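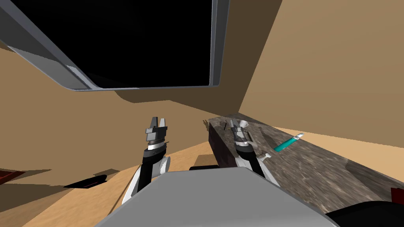
Last updated in September

FOOD & DRINK / SLOW COOKING

Dried beans take planning, and most of it happens the night before. Cover 300 grams with plenty of cold water and leave them on the counter until morning. The cooks at Flerkton, a lunch counter in Brisari, salt the soaking water, and their skins rarely split.
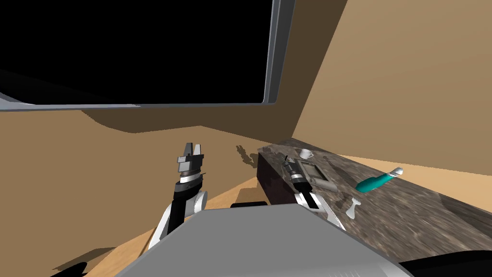 Page last changed: September, 4:10 p.m.

Drain, cover with fresh water and simmer for 2 hours with an onion and a bay leaf. Old beans need longer. Cool them in their liquid and save a cup of it for soup.

© Hendura Magazine | Contact us | Back to top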